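Gindham Puts Its Flower Rules to a Vote, Again

March 8, 2025

GINDHAM - The town of Gindham will decide in June whether cut flowers may be left on the counters of its public buildings, a question that has now taken up more meeting time than the bridge.

The existing rule, adopted after a lily shed its pollen over a stack of signed building permits, bans "all stems, cut or potted" from any desk where paper is handled. Paper is handled on every desk in town hall. The library, which falls under the same rule, has been quietly ignoring it for years and would prefer that this not be put in print.

The new proposal would allow one vase per counter, provided it stands at least 5 inches from anything that needs a signature. Lilies would remain banned. Tulips would be allowed in any color, a point settled after a long discussion of whether dark red was too gloomy for the tax window. The tax window said it had no objection to gloomy.

Limevow, the flower shop on the main street, has offered to supply the first month of stems at no charge. The shop notes that tulips keep growing after they are cut and will lean toward the light, so a neat bunch on the first morning may be pointing at the parking lot by the third. The town has asked whether they can be made to stop. They cannot.

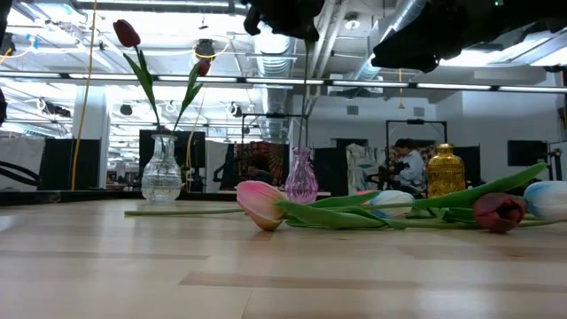
Glass Raises a Second Question

With the flowers more or less agreed on, attention has moved to what they will stand in. The draft calls for "a suitable vessel," and residents have been generous with their views on what that means.

Tramon, the secondhand store across from the post office, has offered the town a mixed lot of used vases for $70. A rival bid from Varghese, a housewares dealer two towns over, would provide matching ones for $100, delivered. Supporters of the matching set say it would look more official. Supporters of the mixed lot say it would look like a town where people have aunts.

A petition backing the looser rules has drawn 1,537 signatures, a strong showing in a place where the last school budget was decided by whoever remembered to come. A counterpetition, on the grounds that flowers make people sneeze, was left at the front desk and has since been misplaced. The town says it is looking.

If the measure passes, the first vases could be out by the end of June, when tulip season here will be over. Limevow says it can do carnations. The draft does not mention carnations, and an amendment is being prepared.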